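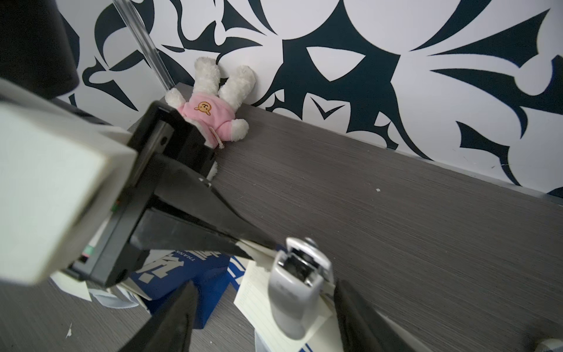
Photo: shelfward_bound, via Skondley Home & Desk uploads

Skondley Home & Desk > Paper and Clutter > Shelves

How do I get a paper pile off a shelf and keep it off?

shelfward_bound

I have a dark gray shelf that was supposed to hold nice things. I put it up last November against the only wall in the apartment with any personality (white, with big navy patterns all over it, chosen by me in a confident mood), and for a while it held a plant and a candle and I felt like a person in a catalog. The plant has since moved on. The candle went to the bathroom. In their place came paper.

It comes in with the mail and with anything I order, and it lands there when I walk through the door because the shelf is at exactly the height of my hand. By now it has layers. The stapler sits on a lined notepad, the notepad sits on other papers, and I could not tell you what the other papers are without moving the stapler, which I use, so it stays. Off to the left there is a drift of loose sheets and packaging that I kept in case I needed to return something. I no longer know what the something was.

I clear it every few weeks. It takes me 30 minutes, most of which I spend reading. Then it is lovely until Monday.

What I want to know:

How do you decide what goes when most of it is not obviously trash? I am fine with junk mail. I get stuck on the blue thank you card, which is sitting there with everything else and which I would feel like a criminal recycling.

Do I need some kind of tray or file, or is that just a smaller shelf to fill up? I was looking at the Trumimon stacking trays, the ones in the Akande flyer, but I have bought containers before and I own a lot of containers.

And is it okay to keep the bunny? It's a small white plush in a pink shirt and it lives up there against the wall, usually on its back with its arms in the air. Every tidying article I read says to clear the surface completely. I would like to keep the bunny.

Renting, so no drilling more holes. The shelf is staying where it is.

Viewed 114 times

paperweight_pending

You have one problem and it is the height of your hand, so I would leave the sorting method for later and deal with that first. Paper goes where your arm is when you get home. You can be as disciplined as you like on a weekend and your arm will still be there on Tuesday, holding an envelope.

What worked in my place (small rental in Haremano, also no drilling, landlord with feelings about walls) was putting a recycling bin directly under the spot where the mail used to land. It is an ugly bin. Envelopes, flyers and plastic windows go in before anything touches the shelf. In my case that took care of most of the pile, and all it asked of me was looking at an ugly bin.

For what survives, I use two groups, and I mean groups with a physical place each, because "I'll remember" has never once been true in my house.

Needs me to do something. Bills, forms, anything with a deadline. Mine stand upright in a narrow holder on the shelf. Upright matters a lot. A flat pile hides everything except the top sheet, and then you put a stapler on it and it's furniture.

Needs to exist. Lease, tax stuff, warranties for things you still own. These go in a folder somewhere else entirely. A closet is good. You will look at them so rarely that they have no business being at arm height.

Everything else is packaging and nostalgia.

On the packaging: write the last return date on it in marker when it arrives. If there's no date on it and you can't name the thing it came with, you are storing a box's opinion of itself. Out it goes.

On the Trumimon trays, I had the two-tier version. They're fine. They are also flat, see above. The box says each one takes 200 sheets, and I took this as a challenge. If you must buy one, use it for blank paper, and put the notepad and stapler in it so they stop pinning down everything you own.

The stapler needs its own spot in any case. As long as it sits on top of paper it looks as if it's doing a job, and you will work around it forever. Move the notepad too. A notepad on a pile of mail looks enough like a desk that your brain files the whole heap as work in progress.

To start, take everything papery off the shelf, carry it to the table, and sort it standing up. Sitting down is when the reading starts. Set a timer for 2 songs if you need one. Anything you catch yourself reading for longer than a line goes in the "needs me" group and you move on.

Keep the bunny. It weighs nothing and it doesn't attract mail.

drawer_of_last_resort

Scan it all and throw it all out. I did this and haven't looked back. I also haven't looked at the scans.

lint_and_ledger

Agree with the bin under the shelf. I'd argue a bit with the rest.

An upright holder on the shelf is still a home for paper on the shelf, and a person who describes their clutter in layers (affectionately!) is going to pack that holder until it has to be opened with a butter knife. I'd put the "needs me" stuff wherever you do the needing. If you pay bills at the kitchen table, it goes at the kitchen table, in your way, being annoying. Paper gets handled much faster when it's between you and dinner.

Then the shelf can go back to nice things, and I would fill it on purpose. This sounds backward and the clear-your-surfaces people will be upset with me, but an empty shelf by the door is an invitation. A shelf with a few objects spread along it has nowhere comfortable to drop an envelope. You already have the bunny. Move it away from the wall and sit it up in the spot where the mail lands. I have done this with a ceramic duck, and I promise it is surprisingly hard to put a water bill on something's face.

I see there's also a clear rod standing up behind it. If that belongs to something, put it with its something. If you don't know what it belongs to, put it with the packaging from the product you can't identify and let them get to know each other in the bin. Well, check first. I once threw away the wand for my blinds and spent a winter opening them with a wooden spoon.

Now the card, which I think is the real question and which got skipped over.

You aren't a criminal. The card's job was to get the thanks to you, and it did that when you opened it. Having said so, I keep mine, so what I do is own one shoebox for cards and letters, with a lid, and when the lid won't close I go through it with a cup of tea and let some go. The ones with a real message in them nearly always stay. The ones with a printed message and a signature mostly don't, and I feel bad for as long as it takes to walk to the kitchen.

Or, if you like the look of it, stand it up on the shelf next to the bunny. Blue against your navy patterns could be quite nice. It's only clutter at the moment because it's lying down with the mail.

shelfward_bound

Thank you, bin acquired. It is exactly as ugly as promised.

I did the standing-up sort and got through the left side, where the drift was. A good half of it was packaging. The stapler and notepad are going in the kitchen drawer once I have moved what is currently in the kitchen drawer, which is paper.

The rod I am leaving for now. The blinds story scared me.

Card is going in a shoebox. I do own a shoebox. Bunny has been promoted to mail prevention and starts Monday.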